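Can a two-handed robot do simple kitchen chores yet, or should I wait?

Posted by tallpines_deb, Mar 8, 2018

My mother-in-law lives alone and her hands are bad. Lids, cartons, anything that has to be lifted with one hand and opened with the other. A salesman from Trivatier told us at a home show in December that a robot with proper hands would be doing this kind of thing "any day now" and wanted a deposit of 3000 dollars to hold a place in line. I said no but my husband keeps bringing it up. The sort of job I mean is about like this, a container with a lid and a drink carton on a table. 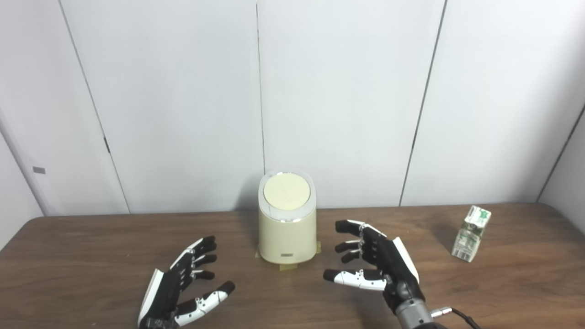
Hands on both sides of the container, carton over to the right.

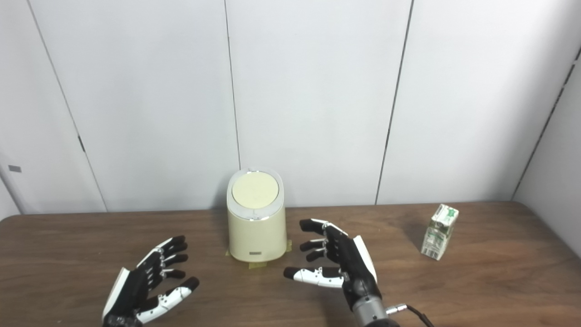

Has anybody here used one of these outside a showroom? I don't need it to dance. I need it to take a lid off, put the lid back on, and hand her a drink without squashing it. And if it can't, what do people use in the meantime?

Gönul Saraç
Edited to fix my own name: Gönül Saraç

Keep your deposit. I worked on a packing line for years and we had arms that could move the same box all day long, as long as the box showed up in the same spot facing the same way. Move it over a couple of inches and somebody had to walk down and reset the thing. Your mother-in-law's kitchen is not going to hold still like that.

When you watch a demo, look at what is holding the object down. If it's taped to the table, ask them to peel off the tape and go again. A lid is easy when the pot can't slide. At home she'd be chasing it across the counter. Then ask for a different lid, a wet one, and one that somebody else screwed on too tight. I asked for that at a Prilik demo and got a brochure.

Drink cartons are worse in my opinion. Squeeze too lightly and you drop it, squeeze too hard and it's on the floor anyway. A person feels that without thinking. I'll believe a machine does when I see it pour 237 cartons in a row with no engineer in the room - and I mean a half-full one too.

For now get her a rubber jar pad, a non-slip mat and an under-cabinet opener. Ask her doctor about seeing an occupational therapist, ours was a big help with my aunt.

rustybucket393

my brother in law says 2 years. he said that 2 years ago also

kmo_in_ohio

I'm a bit less gloomy than the first reply. Hands have gotten better, and lifting a light lid off a pot doesn't strike me as science fiction. But doing it once for visitors is one thing and doing it before breakfast every day is another. Who comes out when a finger quits? Get that in writing, along with whether the deposit is refundable. The Zestolham people wouldn't answer either one when I emailed, so I stopped emailing.

Also, the mat is a good idea but get the thick kind. The thin ones curl up at the corners.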